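Hovland Robotics Club Opens Its Simulator to Every Student in the District

HOVLAND, March — I've been coaching the Hovland Robotics Club long enough to remember when our whole season depended on one arm with a sticky elbow, so please forgive me if this release sounds a little giddy. Starting this month, our simulated tabletop course is open to any middle or high school student in the district, free of charge, whether or not they've ever joined a club or written a line of code.

We call the course Flurner. (Two of our seniors came up with the name and won't tell me what it means.) Students log in, get a two-armed robot at a gray table, and work through 13 tasks with simple objects like bowls, trays and plates. The early ones are mostly about reaching and pointing. Then comes picking up something small between a finger and a thumb, and that's where the room usually gets quiet for a while.

Our club members have been living in those middle tasks since the winter break. Getting a thumb to meet a fingertip sounds like nothing, and it has eaten entire afternoons! One pair rewrote their grip routine four times, went home, and came back with a fifth version that they liked even less. They're on a sixth now and I think it's the best thing they've done. 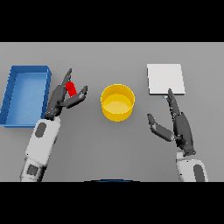
One ninth grader told me that she used to be scared of breaking the real arm, and that in the simulator she tries the weird idea first. She said she wished math class had a reset button too.

I hear some version of that a lot. Last season our students logged 370 practice runs on the club's physical arm, and we had to stop for repairs more often than I'd like to admit. With the simulator they've already passed 1,510 runs, and a bad one costs us a groan and a few seconds of waiting.

The open course is paid for by a grant from Galtano, a local machine shop that has supported us since we met in a garage. Honine, the tutoring center on the east side of town, is lending us its computer lab after 4 p.m. so that students without a good laptop at home can take part. We have 400 student accounts ready to hand out, and I would love to run out of them.

There's a friendly contest at the end, too. Teams of two or three will pick any three tasks from the course, run their code live in front of the room, and explain how it works. Judges will score the explanation as heavily as the run itself — so kids who like to talk, this one's for you.

Sign-up sheets are at every school's front office and at the Honine lab. Parents are welcome to sit in, and teachers who'd like an account of their own can just ask at the lab desk. Bring a snack, we go until 6:30.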